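Girkley Adult Reading Program
Progress report to the Pladwood Fund
December 13, 2024

This report covers the period since classes restarted in September. The grant pays for evening reading classes at two sites, the Girkley library annex and the Dravus Street community room, and for the books used at both.

Enrollment. We planned for 11 learners at Girkley and have 14. Dravus is smaller than we hoped. Two learners there moved to day shifts and then to other towns, and we have not yet filled their places. A notice is going into the January utility bill mailing.

Attendance. Girkley has been steady apart from the week of the bus strike. At Dravus the class began at 6:00, too early for people coming from the packing plant, so it now starts at 6:45. Attendance improved after the change.

Materials. The Rowbotham workbooks came three weeks late and the first order was missing the level 2 answer keys. Replacements have been received. Learners past level 3 have mostly put the workbooks aside and bring in their own reading: lease letters, a driver's manual, school notices.

Spending. We are slightly under budget on books and over on room rental at Dravus, where the hourly rate went up in the fall. We ask permission to move the unspent book money to rent. A revised budget sheet is attached.

Next period. Level tests are planned for late January. We also want to try a short spelling session before class at Girkley.
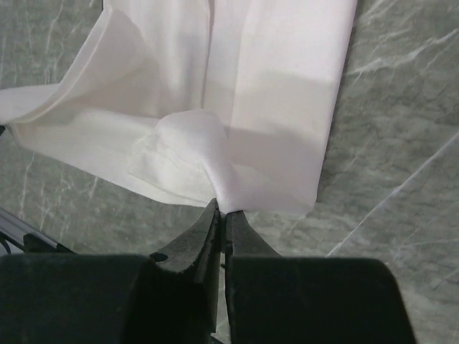
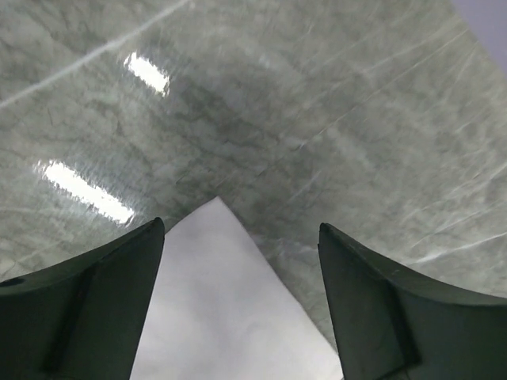
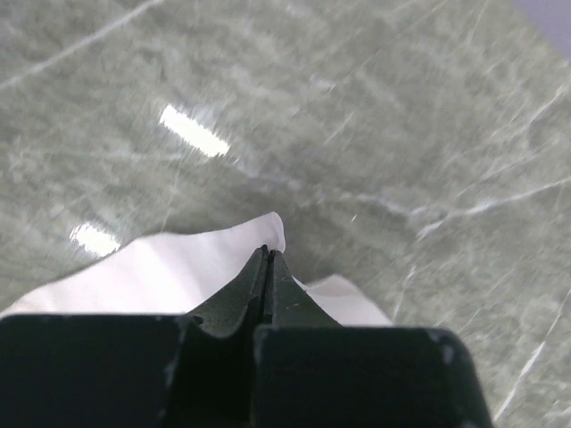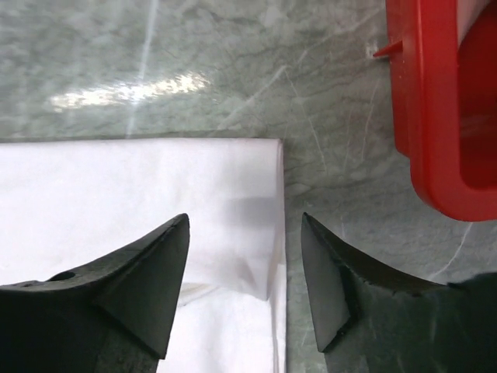 Gray and green marble surface.

Comment received from Pladwood: Moving the book money to rent is fine with us. Please send the January test results by level and by site, and let us know if the later start at Dravus holds through the winter.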